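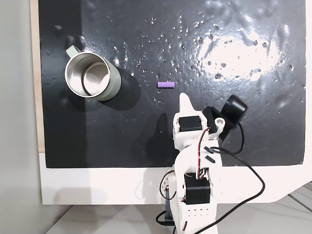 Clutthorpe, 9 January 2026

Welcome to Prollavon, and thank you for stopping to read about us. We are a small shop and workroom on Drirley Lane, and for as long as we've been going we have looked after the sort of things people use every day and hardly think about: mugs, flasks, trays, table covers and all the little bits that gather round them on a worktop.

We started with one shelf of steel-lined mugs and 40 customers, most of them neighbours, and it grew from there (rather faster than our stockroom did!). These days we keep 253 different items, and the mugs are still what we're fondest of. Our favourite is the soft grey-green one with the short handle and the shiny steel inside, and we have drunk a great deal of tea out of it while writing this page.

Black surfaces are a bit of a passion too. A glossy black top shows every droplet and every bit of light from the window, and customers do ask us about that. Our advice is a soft dry cloth, wiped one way and then the other, and no sprays. If you prefer something that hides the splashes, come and feel the matt covers in our Rocha range, which we cut to length at the counter while you wait.

We are also happy to help with odds and ends. Bring in the small ribbed purple piece you found beside the kettle, or the lid that no longer fits, and we'll have a rummage in the drawers at the back. We can't promise a match, but we do enjoy looking.

The shop is at number 59, next to the bakery, and there is a bench outside if you arrive before we've put the lights on. We close for a week in May for stocktaking. Otherwise, do come in, the kettle is usually on.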